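Let the kitchen be a place for one person at a time

When I came to this country, I rented a room in a house with a very large kitchen. It had no door. It had no wall either, only a long worktop and after it a sofa, a television and a dining table. The landlady was proud of it. She told me that before the building work it was three small rooms, and now it was "one lovely space". I lived there for eleven months and I did not cook anything with onions after eight in the evening, because other people were sitting three metres from my pan.

I want to defend the small kitchen with a door. I know it is not a fashionable opinion. Every home magazine I take from the rack at the dentist shows me a family who cook, do homework and welcome guests in the same bright room, and they all seem happy. But I have cooked in both kinds for many years and I would like to say what I have seen.

First, the noise. My friend Areeba Jatoi lives in an open flat with two boys. When she fries, the boys turn the television up. When the television is loud, she cannot hear if the water is boiling, so she stands over it. She told me she used to listen to the radio when she cooked, a programme with old songs, and she stopped. It was one hour in the day that belonged to her. The builder took away a wall, and the hour went with the wall.

Second, the smell. I come from a family where the food is strong. My grandmother's kitchen was at the back of the house, with a window to the yard, and the door to the rest of the house was closed from the time the oil was hot until the plates were carried out. The smell came to us under the door, little by little, and made us hungry. In an open room there is no little by little. The coats smell of fish, and the curtains too. People answer that you can buy a good extractor. I bought one, a Gruveron, and I paid 388 pounds for it. It is so loud that we cannot talk while it works, and the coats still smell.

Third, and for me this is the most important, the mess. Cooking is not tidy work. There must be peelings and a burnt cloth and a bowl which waits to be washed. In a closed kitchen I can put the food on the table, shut the door and sit down with my guests. In an open one the dirty pans look at us during the whole dinner. So the cook gets up and washes between the courses, and the guests say "please, sit", and she does not sit.

The other side has a reply and I have heard it many times, the last time from Shagufta Shaikh, my neighbour, who is a sensible woman. She says that the closed kitchen was a prison for women. The mother was alone behind the door while the men talked. There is truth in it and I do not want to make it small. In my grandmother's house the men did not carry one plate. But I think the fault was with the men, and they could have walked through the door at any time. Today in many open kitchens it is still one person who cooks, only now she is watched.

Shagufta also says the light is better, and there I agree with her completely.

What to do with the wall

Many people who ask for an open kitchen in fact want a bigger one, or a brighter one. I would ask them to try something less final before they call the builder. A glass panel in the door costs little. A hatch, as in the old houses, lets you pass the dishes and hear the conversation, and you can close it. My cousin paid 2,000 pounds to put a sliding door back in the place where the former owner had removed a wall. She says it was the best money of her life - and she has also bought a car that she likes very much.

And please look at the worktop before the colour of the cupboards. The length of it matters more than the size of the room. In the drawings of the showrooms the worktop is long and the stone is beautiful, and you cannot know from a drawing if there is a place to put down a hot tray. 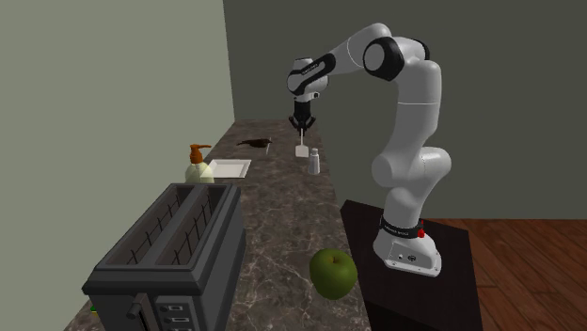

A small note for those who rent

If you rent, you cannot build a wall, and I could not either. I bought a tall bookcase from Drukard, second-hand, and put it with its back to the stove, and I hung a thick curtain from the side of it to the window. The landlady was not pleased at first. I kept the cookery books on the shelves, and the rice, and the radio.

It did not stop the smell of onions. But I could stand behind it in an old apron, and sing badly, and taste from the spoon. When the food was ready I came out from behind the curtain and the others had not seen how I made it. I have a kitchen with a proper door now, and in the evening I close it.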